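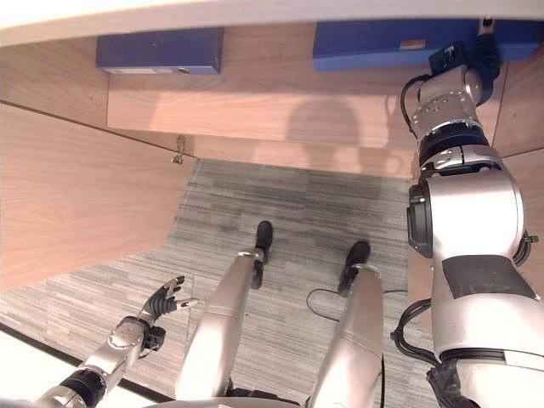 2 min read

Print this article | E-mail to a friend

Search this site Enter keyword Go

Zanele Potgieter has repaired camera tripods for a living since she left her job at a photo lab. Her shop in Kurnstead takes in legs, heads and center columns from across the state, and last year she closed 1715 repair tickets.

"Most of what comes in is sand," she said. "People shoot at the beach, collapse the legs while they're still wet, and put the whole thing in the trunk. By December the locks won't turn."

Her advice is to pull the leg sections apart twice a year and wipe them down with a dry cloth. She uses a thin coat of grease on the threads and none on the tubes. "If you grease the tubes you've made a sand trap," she said.

The tripod she sees most often is the Ragnarsson 158, a four-section aluminum model that is no longer made. Parts are getting hard to find. Potgieter buys broken ones for the leg collars and gets new rubber feet from Pimport, which sells them in bags of 76.

She does not push customers toward carbon fiber. It weighs less on a long walk, she said, but a cracked tube has to be replaced, and an aluminum one with a dent often still works.

Her one employee, Oluf Bundgaard, handles the ball heads. He said the usual complaint is that the camera drops a little after the knob is tightened.

"Half the time it's the plate screw," Bundgaard said. "They bring me the head and the plate is loose. I tighten it with a coin and don't charge them."

A basic cleaning takes two days. Fluid heads for video take longer, and Potgieter sends the older ones to Bjartur Bach in Vamelley, who has the right damping grease. She expects to start doing those herself once she has room for another bench.

E-mail | Print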